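Flalham Snack and Lunch Scheme
Progress report to the Kwan Fund, November 2015

The scheme opened in September at two sites, the Flalham community hall and the Rasham library annexe. Both run after school until six. This report covers the first half term and the start of the second.

Attendance

We planned for 60 children across the two sites and now have 80 on the register. Flalham has taken most of the increase. Rasham was slow to begin with, partly because the bus from Bitell was rerouted in the first fortnight and parents were unsure of the times. Numbers there have picked up and we have stopped advertising.

Food

Each child gets a snack on arrival and something more filling later. The evening meal has settled down to soup, pasta or baked potatoes, and costs are within budget. The arrival snack has been harder to get right. Fruit is taken if it is cut up and left if it is whole. Crisps are still on offer, in a single cup per child, and we would like to move to bread and cheese on at least two afternoons. 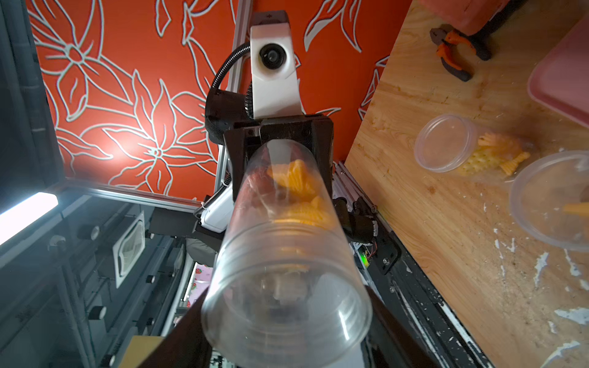 Wichai Ratanaporn told the October meeting that he would keep the crisps for now, as the older ones walk straight past the bread and are hungry again by five. He asked for the change to wait until after Christmas, and for the children to be asked first. We have agreed to this.

Staffing

We have 4 paid sessional staff, one fewer than planned. The Rasham post was advertised twice and will go out again with longer hours. Evanthia Stamatopoulos has covered the gap and her extra time is shown under line 15 of the budget sheet.

Spending

The fridge at Flalham cost more than quoted owing to delivery charges. Savings on printing have covered it. We are not asking for any change to the grant total.

Next steps

Food hygiene refreshers for all staff. A short survey of parents at both sites. New shelving at Rasham, if the library agrees.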